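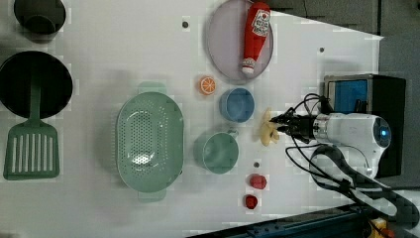
Ketchup, colander, slotted spatula: most of a child's kitchen.

How to sort out a play kitchen without losing a weekend

Play kitchens breed. You start with a pan and a plastic egg, and by the second birthday you own a catering business. We reached 278 pieces in March, which I know only because my brother-in-law Stojan Nedeljković bet me it was under 100. He has paid up, in toy vegetables.

What follows took me one evening, with a break for a biscuit.

You will need

Three boxes, none of them lovely
A washing-up bowl
Mild washing-up liquid and an old toothbrush
A towel you don't care about
A child who is asleep

1. Tip everything out

Do it on a table. The floor is closer, but you will kneel on a fork. Pull out anything that has wandered in from another game and put it by the door. We found a train, two dominoes and my spare house key.

2. Check for damage

Run a thumb along the edges. Cracked plastic goes in the bin, and so does anything with a part coming loose that a small person could swallow. Wooden food with flaking paint goes too, however much it cost. Grieve briefly.

3. Wash the plastic

Warm water, a squirt of liquid, five minutes' soak. Use the toothbrush on lids and grooves. Wooden and felt pieces stay out of the bowl and get a wipe with a damp cloth. Anything that takes batteries gets the same wipe and a stern look.

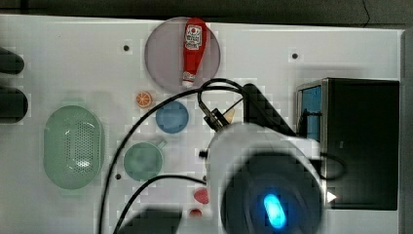 Sauce bottles deserve a squeeze before they go near the bowl. The hollow ones take in bathwater and keep it for months, and what comes out is not sauce. If a bottle has a hole and you can't dry the inside, let it go.

4. Fill the boxes

Box one is for now: 34 pieces at most, with enough crockery to serve you a terrible lunch. Box two goes in a cupboard and swaps with box one when boredom sets in. Box three is for the charity shop, and it leaves the house before breakfast. I have tested leaving it in the hall, and everything in it became a treasured favourite by nine o'clock.

5. Put things back badly

A perfect display lasts one morning. Big things at the bottom, food in a single tub, utensils wherever they fit. Labels are optable only if your child can read, and mine thinks the one saying PANS is a ticket.

Repeat twice a year, or whenever Stojan visits with a carrier bag.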